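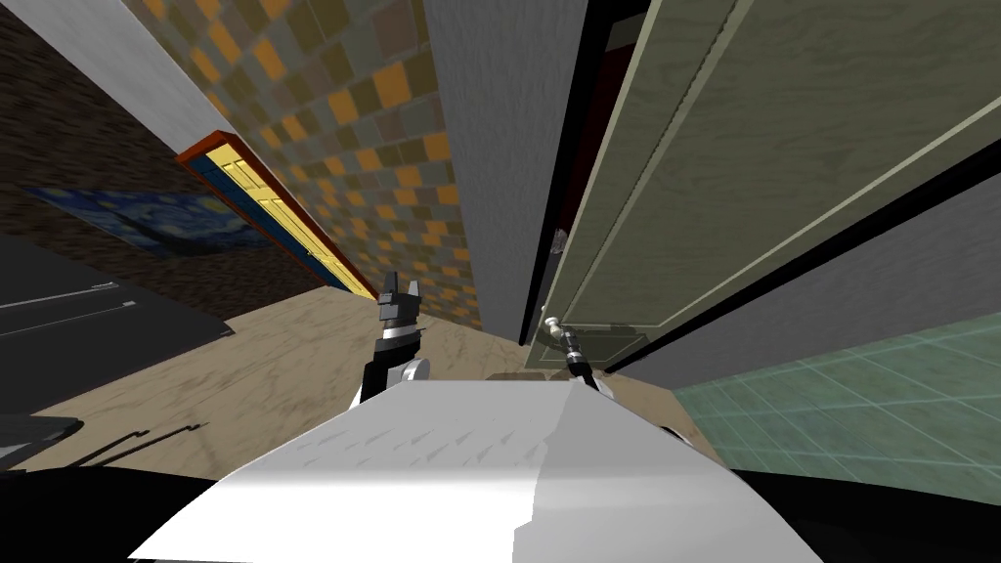

Door with a small silver knob, render

Dining Out board > Is the tasting menu at Gurinia worth it?

saltlick704
Went to Gurinia in October with my wife. The long menu is 87 dollars a head before drinks. Food was good, the lamb especially, but we waited forty minutes between the fish and the lamb and no one came by to say why. Has anyone had a better night there?

brothy
I've been twice. Both times the pacing was fine, but I book the 5:30 seating. After 8 the kitchen gets backed up. The short menu is the better deal anyway. You get the lamb and the dumplings and skip the two cold courses, which I thought were bland.

pannier_q
Disagree about the cold courses. The beet one was the best thing I ate there. I do think the wine pairing is overpriced, and the pours are small.

brothy
We must have had different beets. Mine tasted like the refrigerator.
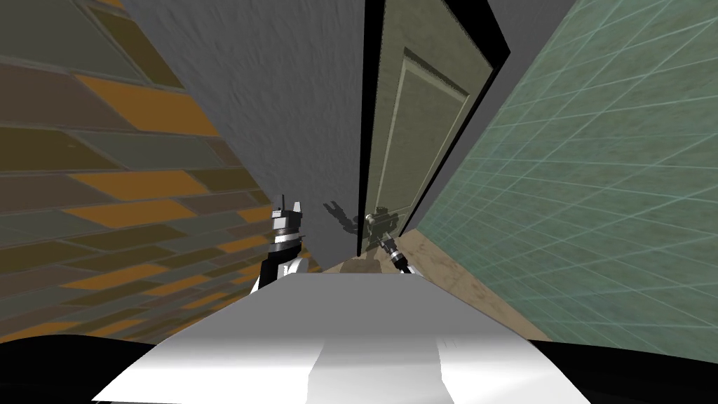
For the same money I would go to Nellidora and order off the regular menu. Two starters, the duck, and a dessert to split. You will be out in an hour and a half.

saltlick704
Nellidora is on our list. Is it loud? My wife doesn't hear well in her left ear and we gave up on Lã for that reason.

pannier_q
The front room is loud. Ask for the back when you call. The online form has no place to request it.

midrange_eater
Nellidora has slipped, in my opinion. The duck was dry last month and they took the good bread off the table. It's six dollars now. I would rather drive out to Teltska. It's plain food, but they cook it right and the soup comes out hot.

brothy
Teltska is some 500 feet from the highway and smells like it if you sit outside.

midrange_eater
So sit inside.

saltlick704
Thanks, all. I called Nellidora and got the back room for 6:15. I'll post what we had. Does anyone know if they still charge corkage?

pannier_q
They did in the summer. Call and ask, the website is old.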